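Trukura abre catálogo de espadas, sabres e baionetas antigas, com consulta livre e peças à venda a partir de agosto

Para divulgação imediata

Já me tinham avisado que escrever um comunicado de imprensa na primeira pessoa é coisa de amador. Pois seja! Chamo-me Arsen Zhuravel, sou eu que abro a porta da Trukura às dez da manhã, sou eu que limpo as lâminas e sou eu que respondo ao telefone, por isso parece-me justo que seja também eu a contar a novidade.

E a novidade é que o catálogo de armas brancas da Trukura fica aberto ao público em agosto. Durante anos funcionámos com uma lista que circulava entre clientes habituais, por correio e de boca em boca, e quem não conhecesse a casa dificilmente chegava até nós. Agora qualquer pessoa pode consultar as fichas, ver o que está disponível, ler as medidas e o estado de conservação e, se gostar, marcar uma visita para pegar na peça (com luvas, por favor, já lá vamos).

O primeiro lote tem 35 peças. A maior parte vem da coleção Benov, que comprei inteira na primavera depois de uma negociação comprida, com muito café e muita conversa sobre bainhas. São sobretudo sabres de cavalaria ligeira, espadas de oficial de infantaria e um grupo de baionetas de alvado que eu, confesso, tive vontade de guardar para mim. Há também seis floretes de sala de armas do fim do século XIX, com os punhos ainda forrados com o cordão original, e dois terçados de sapador com serra no dorso - pesados, feios e maravilhosos.

Uma palavra sobre as fichas, que foi onde gastei quase todas as minhas noites. Quem compra armas antigas sabe que as descrições de venda costumam ser curtas de mais ou otimistas de mais. "Bom estado para a idade" pode querer dizer qualquer coisa. Decidi então que cada ficha da Trukura diz o comprimento total, o comprimento e a largura da lâmina junto à guarda, o peso, as marcas e punções que consegui ler e os que não consegui, e uma lista de tudo o que foi mexido. Se um parafuso do punho é moderno, está lá escrito. Se a bainha é da época mas nasceu para outro sabre, também. Se a lâmina foi afiada em serviço ou por um neto aborrecido numa tarde de chuva, digo o que acho e explico porquê.

Já perdi uma venda por causa disto. Um senhor muito simpático queria um sabre com a guarda dourada e eu mostrei-lhe, com a lupa, que o dourado era recente. Foi-se embora de mãos vazias. Voltou passado um mês e levou outro, mais modesto, sem um único retoque, e hoje é dos clientes que mais me escrevem.

As peças estão divididas em três grupos. No primeiro ficam as armas completas, com bainha, prontas para uma vitrina. No segundo, as armas sem bainha ou com faltas pequenas, que são as minhas preferidas para quem está a começar, pois têm preços mais calmos e ensinam imenso. No terceiro vai o que chamo a gaveta: guardas soltas, ponteiras, anéis de suspensão, botões de pressão, molas de baioneta, um ou outro pomo. Os preços da gaveta começam nos 50 euros e há ali coisas que podem salvar um restauro parado há anos. Se anda à procura de uma mola específica, escreva antes de vir, que eu vejo.

Para o restauro continuamos a trabalhar com a oficina Ots, com quem partilho clientes e teimosias desde o princípio. A regra mantém-se: estabilizar, limpar a ferrugem ativa, proteger com cera e parar. Não refazemos gravações, não polimos lâminas até ao espelho e não trocamos punhos gastos por punhos bonitos. A pátina levou mais de um século a fazer-se e desaparece em dez minutos de disco abrasivo. Quem quiser um sabre a brilhar como novo encontra réplicas muito decentes, e não há vergonha nenhuma nisso.

Os transportes passam a ser feitos pela Neter, em caixa rígida de madeira com berços de espuma cortados à medida. Antes embalava tudo eu, com cartão e paciência, e a verdade é que a minha paciência já não chegava para as lâminas compridas. Os envios saem sempre com seguro e com cópia da ficha dentro da caixa. Para fora do país peço que falem comigo antes da compra, porque as regras sobre antiguidades mudam de sítio para sítio e prefiro tratar dos papéis com calma.

Sobre visitas: são por marcação, de manhã, e duram o tempo que durarem. Na sala de consulta cabem duas pessoas à mesa sem se acotovelarem, e as peças vêm uma de cada vez. Há luvas de algodão e de nitrilo, há uma lupa de bancada e há uma balança. Crianças são bem-vindas se vierem com um adulto e com curiosidade (vêm quase sempre com as duas coisas). Só peço que ninguém desembainhe nada sem me perguntar primeiro. Algumas bainhas têm o couro tão seco que basta um puxão torto para abrir a costura.

Quem tiver peças em casa e quiser uma opinião pode trazê-las também. Não cobro por olhar. Cobro por relatório escrito, se for preciso para partilhas ou seguro, e o valor combina-se antes. E peço encarecidamente uma coisa: não limpem nada antes de mo mostrarem! Nem palha de aço, nem vinagre, nem aquele produto milagroso para torneiras. Já vi uma marca de arsenal desaparecer assim, e a dona ficou tão triste como eu.

O segundo lote está em preparação e será mais pequeno. Posso adiantar que inclui espadins de corte e uma adaga de caça com cabo de chifre que me anda a dar luta, pois a marca do cuteleiro está meio apagada e ainda não cheguei a uma atribuição que me deixe dormir descansado. Se algum leitor conhecer bem punções de cutelaria do século XVIII, o meu café é razoável e a conversa está garantida.

Aos jornalistas e às revistas de colecionismo, deixo o convite para verem as peças antes da abertura. Posso enviar fichas completas e combinar uma manhã para fotografarem o que entenderem. O contacto é direto comigo, Arsen Zhuravel, na Trukura.

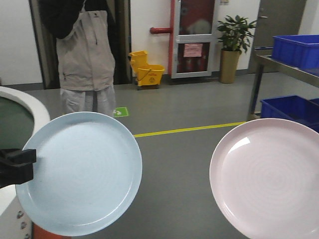
Falta só dizer que as reservas são aceites por ordem de chegada e que guardo cada peça durante seis dias sem pedir sinal. Passado esse prazo, volta ao catálogo e segue para quem estiver a seguir na lista.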